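Print this page | E-mail this page

Search our reviews Enter keyword Go

Product Review: Murnora Quilted Mattress Pad
Household Textiles Section
Reviewed by Imani Begay
7/26/24

The Murnora mattress pad was submitted to this section by its distributor, Cosar, for assessment as bedding for guest houses and short-stay residences. The review covers fit, comfort, laundering and value. Two pads were tested on beds in regular use, and each was washed 10 times over the trial period.

Fit was satisfactory on both beds. The elastic skirt held at all four corners, although on the deeper mattress it had to be pulled down again after each change of sheets. Staff who make several beds in a morning may find this tiresome. The Voß pad reviewed in December had a deeper skirt and did not need this attention.

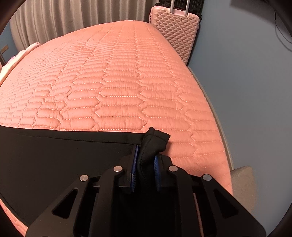
Quilted pad in salmon pink, with black cloth laid over part of it.

Comfort was rated good. The filling is light, and sleepers noticed little added warmth. One of our testers reported a faint rustling on the first two nights, which stopped after the first wash. Buyers who want a noticeably softer bed should consider a thicker topper – the Murnora is a protective layer and will not correct a firm mattress.

Laundering results were mixed. The stitching remained sound through all washes, and color loss was slight. Drying, however, took 110 minutes on a low setting, and the filling had to be shaken out by hand at the halfway point. The care label is sewn into the skirt in small gray type and was hard to read by the last wash. Ingeborg Harms, who supervised the laundry tests, recommends washing one pad per load in a standard household machine.

The pad is priced slightly above the comparable Sisodis model and carries the same length of warranty. Replacement skirts are not sold separately.

Rating: 4 out of 5. Recommended for mattresses of standard depth. Purchasers with deeper mattresses should measure before ordering and confirm the return terms with the supplier.

Print this page | E-mail this page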